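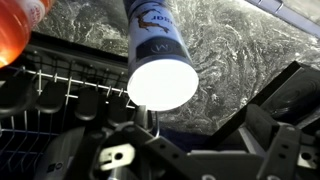

Most supermarkets would be better shops if they put the price per kilo in the same size of type as the price. I have thought so for years, and a month of keeping my receipts in August did nothing to change my mind. The law says the unit price has to be there, and it usually is, in grey figures you could cover with a grain of rice. Sugar is a good place to start. It comes in paper bags, in boxes of cubes and in white tubes with a navy band near one end, and the stuff inside differs far less than the packets do. A shopper who wants to know which is cheapest has to bend down, find the small figures, and then discover that one is priced per kilo and the next per 100 grams.

I live in Gremholm, where we have two supermarkets and a corner shop. The larger supermarket, Ronby, is where most people I know do their main shop. Asness is smaller and further out, with better parking. I use both, and I have no quarrel with the staff in either. My complaint is with the labels.

On one visit to Ronby I wrote down the shelf labels for 80 ordinary things: flour, rice, tea, tinned tomatoes, washing powder and so on. I picked them from my own receipts, so it was not a scientific survey. Of those 80, 66 had a unit price I could read without bending or taking my glasses off. That sounds a fair score until you look at where the other labels were. Most of them were on the bottom shelf, where the big plain bags are kept, and those are the ones a careful shopper is looking for. At Asness the same list gave me 64.

Then there are the offers. When something goes on a yellow ticket, the unit price often stays as it was before the offer, or vanishes. You are told you are saving money and the one number that would let you check has gone. I stood in front of the coffee at Ronby with a pencil and worked out that the large jar on offer cost more per 100 grams than two of the small ones at full price. I would call that a poor way to treat people, even if no rule has been broken.

The usual answer is that shoppers have phones now and can do the sum themselves. Some can. My eyesight is good enough with glasses and I was taught long division, but I do not want to do it with a trolley behind me and frozen peas going soft. Plenty of people shop with small children, or after a long shift, or with ten minutes before the bus. The shop already knows the answer. It has it on a computer and prints it on the ticket. All I am asking is that it prints it larger.

I have also been told that bigger unit prices would make the shelves look cluttered. Jarman, the corner shop, writes its tickets by hand in black marker, price on top and price per kilo underneath, both the same height. It has done this for at least 10 years. The shelves look like shelves. I pay a bit more there on most things and I know how much more, so I can decide whether the walk to Ronby is worth it - some days it is and some days it isn't.

I would make three changes. Use one unit for each kind of food, so that everything on the sugar shelf is per kilo. Put the figure in type as large as the selling price. And when there is an offer on, show the unit price for the offer. The new tickets would cost something, I accept, but shops change their tickets every week as it is.

I wrote to both supermarkets in September. Asness sent a polite letter saying my comments had been passed on. I am still waiting to hear from Ronby.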